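How to Request a Probable Cause Statement and Related Court Records

Last reviewed Mon 15 April

A probable cause statement is the document an officer or prosecutor files to explain why an arrest was made or a charge brought. In most counties it becomes part of the court file once a judge has reviewed it. The steps below cover finding the case, asking for the statement, and dealing with a denial. They were written for readers of the Abernathy court records desk and apply to adult criminal cases in state trial courts. Federal cases use a different system and are not covered. Nothing on this page is legal advice.

Before you start

You will need at least one of the following:

The defendant's full legal name and, if possible, year of birth
The case number
The booking date and the arresting agency

A case number is the most reliable of these. Name searches return people with the same name, and some indexes drop middle names and suffixes. Do not treat a name match as proof of identity. Compare the birth year, the filing date and the charge before going further.

Step 1. Find the right court

Felony charges are usually filed in the upper trial court and misdemeanors in the lower one. A felony arrest may begin in the lower court and move up after the first hearing, in which case two case numbers exist. Search both. The probable cause statement is often stored under the first number and not copied to the second.

If you know only the arresting agency, check the jail roster for the booking date. Rosters list the court of first appearance. Many are cleared when the person is released, so save a copy of the entry when you find it.

Step 2. Read the docket

The docket is the list of everything filed in the case. The document you want may appear under any of these titles:

Declaration of probable cause
Affidavit of probable cause
Statement in support of arrest
Certification for determination of probable cause

Write down the filing date and the document or sequence number. Clerks fill requests by number faster than by title. If the docket shows an entry marked "sealed" or "confidential," write that number down as well. You will need it in Step 5.
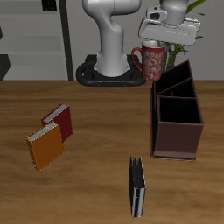
Step 3. Submit the request to the clerk

Court records are requested from the court clerk. Police reports are requested from the police agency under the state public records law. The two requests follow different rules and deadlines, and sending one to the wrong office is the most common cause of delay.

Use the clerk's form if one exists. If not, a short letter is enough. Sample wording:

"I request a copy of the declaration of probable cause filed in case number ______, docket entry ______. If any part of the document is withheld, please state the rule or order that applies. I will accept an electronic copy. Please contact me before filling the request if the fee will be more than $18."

Do not explain why you want the record unless the form requires it.

Step 4. Pay the fee

Fees are set by state law or local rule and are posted by the clerk. Certified copies cost more than plain copies. A certified copy is needed only if you plan to file the document with another court or agency. For reading or reporting, order a plain copy.

Large requests are priced by the page. One of our requests in April, for a full trial file of 1,000 pages, was cut to 64 pages after we asked for the charging documents and orders alone.

Step 5. If the record is withheld

Ask for the denial in writing. It should name the rule, statute or court order relied on. Then check which of these applies.

Sealed by order: the order itself is often public even when the document is not. Request the order.

Redacted: names and details that identify minors and victims of sex offenses are commonly removed. These redactions are generally proper and are rarely reversed.

Not yet filed: the statement may not reach the file until after the first appearance. Wait 2 court days and check the docket again.

To challenge a sealing order, a written motion to the judge is normally required. The clerk cannot unseal a record.

Step 6. Use the document correctly

A probable cause statement contains allegations. It is written by one side, early in the case, and has not been tested at trial. When quoting from it, attribute each claim to the document. Check the docket again on the day you publish or rely on it, as charges may have been amended or dismissed.

Do not publish details that could identify a minor or a victim, even if the clerk failed to redact them. Report the missed redaction to the clerk's office.

Page maintained by Colette Renaud. Corrections to the list of document titles in Step 2 were supplied by Santosh Tripathi.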